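Home | Programs | Clubs | Reports | Contact

Arkorley Football Development Fund
Interim Progress Report to the Kuditz Foundation
Submitted Feb 19, 2019

1. Summary

This report covers the first half of the grant period for the women's and youth football program at Hemavau. The program is on schedule in most respects. Player registration has passed the target set in the grant agreement, the coaching courses have been delivered, and work on the second training field is behind plan. No change to the total budget is requested.

2. Registration and competition

At the close of registration in December, 491 players held valid cards with the Hemavau league office. Growth was strongest in the under-15 girls' section, which now has enough teams to play a full home-and-away season. Clearance of players moving between clubs remains slow. Several transfers filed before the deadline were returned for missing signatures, and the players concerned were unable to appear in the opening matches. The league office has since issued a single transfer form, and clubs have been told that incomplete forms will be sent back within three working days. 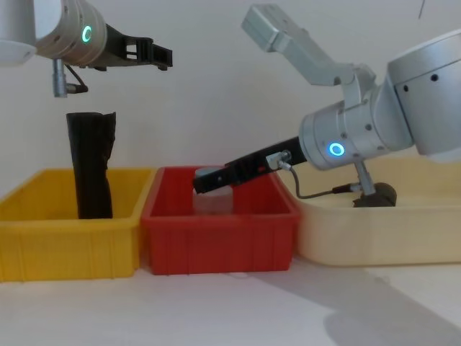
The under-17 boys' side traveled to Cáceres for a short series of friendly matches, winning two and drawing one. Travel and lodging were charged to the competition line of the budget and came in slightly under the approved amount. The coaching staff reported good discipline on the field and asked that a longer stay be considered next year.

3. Coaching and officiating

Two coaching courses were held during the period, both at the entry level. Attendance was satisfactory, although clubs from the outlying districts again sent fewer candidates than they were offered places. The referee course has been moved to the second half of the grant period at the request of the instructors. Match fees for newly qualified referees will be paid from the existing allocation.
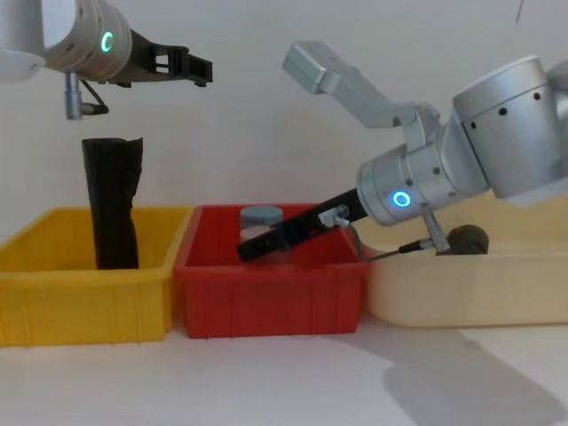
Two robot arms above a row of three plastic bins.

4. Facilities

Drainage work on the second training field was stopped by heavy rain and has resumed under the original contract. The contractor has confirmed the agreed price. Until the field is handed over, youth training continues on the main ground in shared sessions, and senior training starts one hour later than before.

5. Next period

The Fund will complete the field, hold the referee course, and open registration for the new season. A full financial statement will accompany the final report. The Foundation is asked to approve the revised date for the referee course so that instructors can be engaged.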